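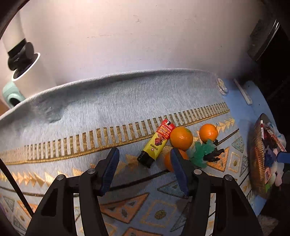
Ticket: Label printer drops every fifth label on the shipping bench
Status: Resolved, monitoring
Priority: Normal
Location: Tritstead, back stockroom
Category: Printing / Order software

Original report

The label printer on the shipping bench is skipping labels. It prints four good ones, feeds a blank, and then carries on. The order software (Skesent) marks the blank as printed, so the order drops off the queue and we only find it when the packing slips don't match. Started Wednesday after lunch. Nothing was changed on our side that we know of. The other printer, the one for shelf tags, is fine.

We need this working before the Inari order goes out. It is 118 parcels and we can't check each one by hand.

Reply from support

Please send the following:
Printer settings page (hold the feed button until the light blinks twice, then let go)
Version number shown at the bottom of the Skesent login screen
Whether the blank comes at the same place if you print a test batch from the computer without opening Skesent

Do not reinstall the driver yet. It clears the log.

Update from store

Settings page attached. Version is the one from the July update. We printed 20 test labels straight from the computer and got a blank after every fourth one, same as before. So it isn't Skesent causing the blank. Skesent is still wrong to call it printed.

We also turned the printer off overnight. No change in the morning.

Reply from support

Thanks. The settings page shows the sensor set to Continuous. For die-cut labels it should be set to Gap. With the wrong setting the printer measures by length only, and the small error adds up until it runs past the edge of a label. Four good and one blank fits that.

Steps:
Open the printer preferences on the bench computer.
Go to Stock, then Media Type, and choose Labels with Gaps.
Set the height to match the roll, including the space between labels.
Close the lid and run calibration. It will feed several blanks. This is normal.
Print 20 test labels again.

Update from store

Changed the setting and ran calibration. First try stopped with a red light. Second try finished. Test batch had no blanks.

Ran the first part of the real queue and it was good until the roll ran out. Loaded a new roll and the blanks came back, this time less regular. Sometimes after six, sometimes after nine.

Reply from support

Is the new roll from the same supplier as the old one?

Update from store

No. The old rolls were from Hứa, 2000 labels each. We ran out and opened a carton from a different supplier. Same label size on the box. Looking at them side by side, the backing paper on the new ones is thicker and more yellow.

Reply from support

The gap sensor reads light through the backing. Thicker paper can put the reading close to the cutoff, so some gaps get missed. Raise the sensor level from the default to 60, calibrate with the new roll loaded, and test again. You will have to calibrate each time you switch between the two kinds of roll. If you can stay with one kind, do.

Update from store

Set to 60, calibrated, printed 50 tests. All good. Printed the full Inari batch after closing. No blanks and the slips match.

Still open from our side: Skesent showing a blank label as printed. Please don't close that part.

Reply from support

Moved to a separate ticket with the Skesent team. The printer only reports that the feed completed, so Skesent has no way to tell a blank from a good label at present. They are looking at a reprint prompt at the end of each batch. No date yet.

Until then, use Orders, Recent, Reprint Selected to bring back any that were missed. It keeps the original tracking number.

This ticket will stay in monitoring for 5 business days and then close by itself. Reply here to keep it open.

Update from store

Reprint Selected works. One note for whoever reads this later: the calibration fails with a red light if the lid isn't pushed down on both sides. That was our first failed try.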